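The planner who would rather be asleep

Raelene Henare keeps a list of things her software has mistaken for other things. It is 35 lines long and she reads from it the way some people read from a wine menu.

"Shadow, taken for a step. Step, taken for a shadow," she says. "That second one was an expensive afternoon."

Henare writes the grasp planner at Gorside, a company with 12 people and one good kettle. Her program, Stister, decides how a small mobile robot should pick up whatever is lying on the floor. She inherited it in March from Bevan Tomoana, who had moved on to mapping and left her a note reading "sorry about the thresholds."

She has since forgiven him for most of the thresholds. The worst was a minimum object width, set sensibly enough to stop the planner from chasing wood grain. It also meant that anything thinner than a pencil did not exist.

"You'd put a twig in front of it and it would report a clean floor. Very confident. I've had landlords like that."

Her fix was to stop trusting a single view. The planner now asks for a second look from the wrist camera, a little lower and off to one side, and keeps only the shapes that move the way a solid thing should. Plank seams stay flat and get thrown out. Sticks, mostly, survive.

Then there is the question of when to stop squeezing. The old code compared finger position with a table of 199 known objects, compiled by Tomoana over what she describes as "a lonely winter." Henare deleted it and watches the motor current instead.

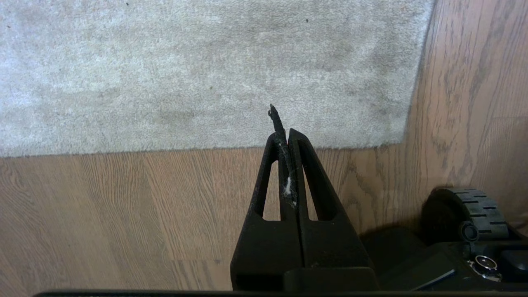

Thin things are still the hardest, she says, since fingers closed on a stick and fingers closed on nothing give almost the same reading. "The difference is down in the noise. So I make it look again after it closes. Bevan calls that cheating. I call it having a camera."

Lint is on the list too, at line 6. Asked whether the planner ought to treat fluff as an object in its own right, she thinks for longer than the question deserves.

"Kirsty Pearce wants it to. Kirsty doesn't have to write the test."

The next release is due once the second look takes less time. At the moment the robot pauses before each grasp, and visitors assume it is thinking. Henare lets them.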